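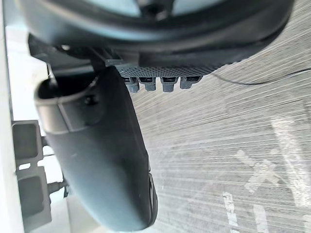
3. Materials and Setting

3.1 The ware

The ware used in the study was drawn from the stock of the Brundero shared kitchen, where plates, boxes, lids and flat plastic pieces pass through the same wash-up area and are stood in wire racks before going back to the shelves. The inventory taken in March 2018 lists 254 pieces. Of these, 28 were flat plastic pieces with no rim deep enough to act as a support, and these are the subject of the present section. Deep ware, cutlery and glass are treated in Section 4.

Flat plastic pieces were grouped by outline (rectangular, round, irregular) and by stiffness. Stiffness was judged with the simple bench test described in the Proso storage guide: the piece is laid over the edge of a table with half its length unsupported, and the sag at the free end is read against a ruler. Pieces that sagged more than 21 mm were classed as flexible. The test is coarse. It does not separate a piece that is thin throughout from one that is stiff on either side of a fold, and the second kind behaves quite differently once it is stood on edge.

3.2 Racks and surroundings

Wire racks are often described in the storage literature by their outer size and capacity, as if the spacing of the wires followed from these. In the Brundero kitchen it did not. Racks of similar outer size differed in wire spacing, in the height of the arches and in whether the arches leaned. For flat pieces the spacing matters most. A stiff piece placed between two arches rests on its lower edge and on one wire. A flexible piece may touch both neighboring wires and bow between them, and a piece with a fold can settle with the two halves at different angles.

Racks were left where the kitchen staff normally kept them, and the surfaces next to them were not cleared. Round items, tubes and other ware standing close by were treated as part of the setting. This choice makes the conditions less uniform than those of a laboratory bench, but it keeps the crowding found in daily use, and crowding was named in the Tinell survey as the main reason for ware being put back in the wrong place.

Figure 3 gives a view of a flat rectangular piece beside the arched wires of a rack, with the ribbed surface on the far side of them. The piece carries the two features recorded most often in this group, surface scuffing and a crease.
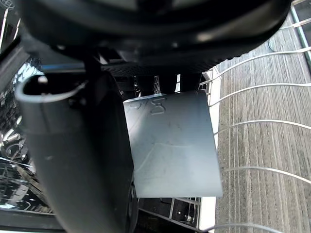
Figure 3. Flat pale gray-blue plastic panel with light scuffing, a curved crease line crossing the middle diagonally, and a raised molded marking near the top edge (not clearly legible). White rack wires and gray ribbed surface at right.

3.3 Recording of wear and markings

Each flat piece was entered on a single sheet with fields for outline, color, surface condition, creases and markings. Surface condition was graded on the Iyer scale, which runs from 0 (no visible wear) to 3 (wear that can be felt with a fingertip). Two raters graded each piece separately under the kitchen's ordinary lighting. Where the grades differed, both were kept and the higher one was used in the tables.

Creases were recorded by course and position. A crease was called diagonal if it ran between two adjoining or opposite sides at a clear angle to both, and curved if a straightedge laid along it left a visible gap. The depth of creases was not measured. An early attempt with a depth gauge gave readings that depended on how firmly the piece was held down, and the attempt was dropped.

Markings proved more troublesome than expected. Molded characters in the same color as the surrounding plastic have no contrast other than shading, and a small change in viewing angle can remove a stroke or add one. An "S" and a "2" were the pair most often confused. We therefore used three codes: read in full, present but not legible, and absent. A marking was coded as read in full only if both raters wrote down the same characters without seeing each other's sheet. No attempt was made to complete a partly read marking from a maker's catalog, as several pieces in the stock had been replaced over the years with near matches from other sources.

3.4 Placement

For each trial the piece was placed on edge in the rack, long side down where the outline allowed it. The position along the rack was drawn by lot. Contact with neighboring ware was allowed but noted. A placement was counted as stable if the piece remained between the same two wires until the end of the observation period. Pieces that leaned onto the next wire without passing it were counted as stable and marked with an asterisk in Table 5.

Trials with flexible pieces were repeated in June with the racks turned end for end. The repeat was added after the first round, in which leaning to one side was more frequent than leaning to the other, and its results are reported separately.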